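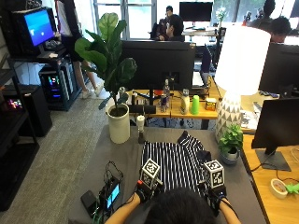

図4-1 台の上に広げたストライプ柄の衣類

4. 予約サイトとの連携設定

読了時間:5分
最終更新日:2023年12月14日

Lendusの客室在庫を予約サイトMoradiに連携する手順です。作業には管理者権限が必要です。客室タイプと料金プランの登録(第3章)を済ませてから始めてください。

4.1 接続の開始

1. 管理画面の左メニューから「外部連携」を開きます。
2. 「接続先を追加」を押し、一覧から「Moradi」を選びます。
3. Moradiの施設管理ページで発行した施設コードと接続キーを入力します。接続キーは16桁の英数字です。前後に空白が入ると認証されません。
4. 「接続テスト」を押します。「接続できました」と表示されたら「保存」を押します。

注意:接続キーを再発行すると、以前のキーはすぐに使えなくなります。複数の施設で同じキーを登録している場合は、すべての施設で入れ直してください。

エラー981が表示されたときは、Moradi側で施設の公開審査が終わっていません。審査完了の通知を受け取ってから、手順4をやり直します。

4.2 客室タイプの対応付け

1. 「外部連携」→「Moradi」→「客室タイプ」を開きます。左の列にLendusの客室タイプ、右の列にMoradiの客室タイプが並びます。
2. 左の列の各行について、対応するMoradiの客室タイプを選びます。
3. 販売しない客室タイプは「連携しない」にします。空欄のままでは保存できません。
4. 「最大人数」と「添い寝の可否」が両方で一致していることを確認します。一致しない行には黄色の印が付きます。

補足:ひとつの客室タイプを、Moradiの複数の客室タイプに割り当てることもできます。その場合、在庫は共有され、どちらかに予約が入ると両方の残室数が減ります。 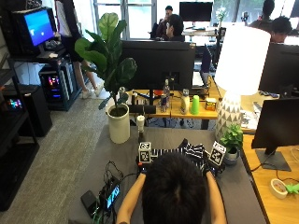

対応付けを保存すると、残室数の送信が始まります。初回は送信が終わるまで画面を閉じないでください。2回目からは10分ごとに自動で送信されます。急ぎの場合は「今すぐ送信」を使います。

4.3 手仕舞いと販売停止

1. 「在庫カレンダー」で対象の日付を選びます。
2. 「販売停止」にチェックを入れ、停止する接続先を選びます。
3. 「反映」を押し、接続先の欄が「停止中」に変わったことを確認します。

注意:販売停止は新規の予約だけに働きます。受付済みの予約は取り消されません。宿泊日の変更も、Moradi側の設定によっては受け付けられることがあります。

年末年始など料金を日ごとに変える期間は、先に1月分までの料金カレンダーを登録してから販売停止を解除してください。料金が未登録の日は、基本料金のまま公開されます。

4.4 電子錠をお使いの施設

Skirkelusの電子錠を使っている場合は、「外部連携」→「Skirkelus」で「予約確定時に暗証番号を発行」をオンにします。Moradi経由の予約にも同じ設定が適用されます。部屋割りが決まっていない予約には番号が発行されません。チェックイン前日までに部屋を割り当ててください。

連携を解除する手順は第9章を参照してください。

お問い合わせ:管理画面右上の「サポート」 | © Jestus | ページの先頭へ戻る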